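What Is a Flag at Half-Staff?

Have you ever seen a flag flying only partway up its pole? It is put there on purpose. When a flag is at half-staff, people are showing respect for someone who has died.

Who decides?

In the United States, the president can order flags lowered across the whole country. A governor can order it for one state. Some days have their own rules. On Memorial Day, in May, the flag stays at half-staff until noon. Then it goes to the top of the pole for the rest of the day.

How is it done?

You might think the flag is just pulled halfway up. First it is raised quickly all the way to the top. It stays there for a moment and is then lowered slowly to the middle. At the end of the day it goes back up to the top before it comes down.

The pole outside the town hall in Fesmont is 40 feet tall, so its flag flies at 20 feet. In Jarkwood, 400 people came to the park last May to watch the flag go up at noon. A school band from Tierney played, and then everyone was quiet for a minute.

What about small flags?

Some flags can't be lowered, like the ones on short poles in classrooms. A black ribbon may be tied to the top of the pole instead.

Make a desk flagpole

You need paper, crayons, tape, a cardboard tube and a wooden stick that is longer than the tube. Color both sides of your flag. Tape it around the stick loosely enough to slide. Stand the stick in the tube and stuff paper around it so it stays up.

A cardboard tube, and wood standing upright:

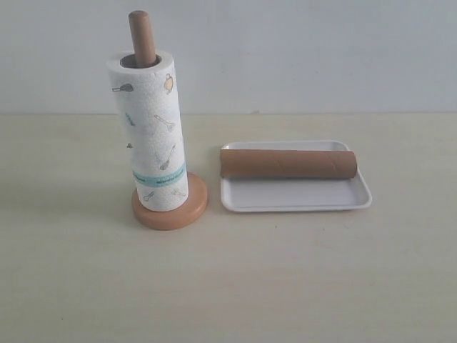
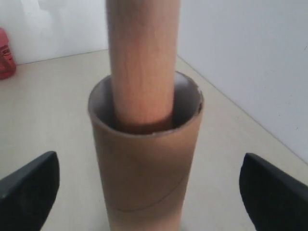

Words to know

Staff: another word for a flagpole on land.
Half-mast: the word used on ships.
Observance: a ceremony or custom that marks a special day.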